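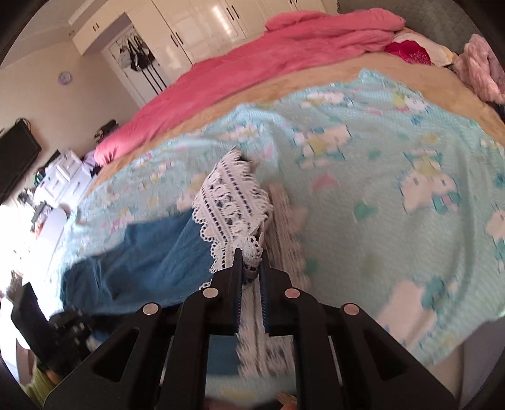 Household Textiles, session 5: cotton, indigo and why things shrink
Notes by Malachy Ní Chonaill

These are the notes I promised, tidied up a bit from what I said in class. I went off on a long detour about my aunt's curtains and I've left that out, you're welcome. Bring them to the next session along with your swatch book, and please do bring the swatch book, half of you had lent it to the other half.

Quick recap of fibres

We finished last time on cellulose. Cotton, linen, hemp and viscose are all cellulose underneath, so they share a lot of habits: they drink water, they crease, they don't mind heat much and they hate strong acid. Where they part company is in the length and shape of the fibre. A cotton fibre is a flattened twisted tube, a bit like a fire hose with the water turned off, and the twist helps the fibres grip each other when you spin them. Flax is longer and straighter and smoother, so linen has that cool feel and also that maddening way of creasing the moment you sit down.

Viscose is the odd one. It starts as wood pulp, gets dissolved and is pushed out through tiny holes, so it's a natural material that has been through a chemical plant. Most viscose is much weaker wet than dry. If you've ever lifted a soaking viscose dress out of the sink by its shoulders and felt it stretch, well, now you know. Lift it from underneath with both hands.

Plain weave, twill and the chambray muddle

Somebody asked what separates denim from chambray and I gave a rambling answer, so here's a better one. Both usually have a coloured warp (the threads running the length of the cloth) and a white or pale weft (the ones going across). In chambray each weft thread goes over one warp, under one, over one, all the way along. Plain weave, simple as a basket. In denim the weft goes under two or more warps and over one, and each row steps along by one thread, and that stepping gives you the diagonal line. It's called twill.

Turn a pair of jeans inside out and the back is paler, since the weft shows more on that side. Turn a chambray shirt inside out and you'll hardly see a difference. That's your test, and you can do it in a shop without anybody staring (well, hardly anybody).

Where it gets muddled is that shops use the words however they like. Lightweight twill gets sold as chambray, chambray gets sold as "soft denim", and I have a pair of trousers labelled both. For coursework I want you to go by the weave and ignore the label. Use the magnifier. 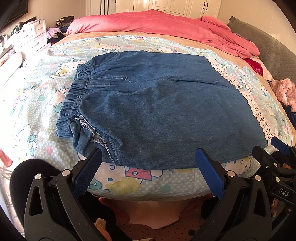 Indigo is a peculiar dye and I could happily spend the whole term on it. Most dyes for cotton either soak in or bond with the fibre. Indigo won't dissolve in water at all in its blue form. You have to take the oxygen away from it first, in a vat, and then it turns a yellowy green and will dissolve. You dip the yarn, lift it out into the air, and it goes from green to blue while you stand there watching. I've seen it dozens of times and I still call people over!

The pigment ends up trapped mostly in the outer layers of the yarn, with a paler core in the middle. Rub away the outside and the core shows through. So knees fade, and pocket edges, and the line where you keep your phone. It's also why new dark jeans leave blue on a cream sofa: there's loose pigment sitting on the surface that was never properly held. The word for that is crocking, and it goes in your glossary.

For the rub test, take the white cotton square from your kit, wrap it round your finger and rub a hidden bit of seam ten times dry. Then do it again with a damp square. Tape both into your book and write down what the garment is and how often you think it's been washed. If you can't find a blue garment at home, borrow one, with permission.

Shrinkage, or what happened to my good shirt

There are two kinds people mix up. Felting is a wool thing, scales locking together, and you can't undo it. What cotton does is relaxation shrinkage. The yarns are pulled tight on the loom and again in finishing, and they'd rather not be. Wash them warm, let them move about, and they go back to where they wanted to be all along. Most of it happens in the first few washes.

The sum is simple and you will need it for the July hand-in. Mark out a length before washing, measure it after, take one from the other, divide by the length you started with and multiply by a hundred. Our Kinsella cotton started at 800 millimetres between the marks and came back 24 millimetres shorter, so that's three per cent. Three per cent sounds like nothing until it's the inside leg.

Do warp and weft separately. They're nearly always different and the warp is usually the worse of the two.

Elastic gets its own paragraph. Rubber and elastane don't care for high heat or for chlorine bleach, and they tend to give up long before the cotton around them does. Tumble drying on hot is the usual culprit. If the waist has gone slack and the cloth is still good, unpick a gap in the casing, pull the old elastic out with the new piece pinned to the end of it, and sew it shut.

Spinning speed, since it came up

On our old Prekar the gentle cycle spins at 800 and that's plenty for anything you've made on this course. Go faster and you'll get sharper creases, which then want ironing out. Shake things hard before you hang them.

Reading and bits to bring

Read the Driltero handbook, chapter 13, on finishes. Skip the tables at the back, they're for people running a mill. The Plurkholm pamphlet on care symbols is in the blue folder by the door, take one each and leave some for the evening group.

For next time: swatch book with both rub tests in, one woven cotton thing and one knitted cotton thing that you don't mind getting wet, and a ruler with millimetres on it. We'll start on knits, so have a look at a T-shirt hem beforehand and see if you can work out which way it curls.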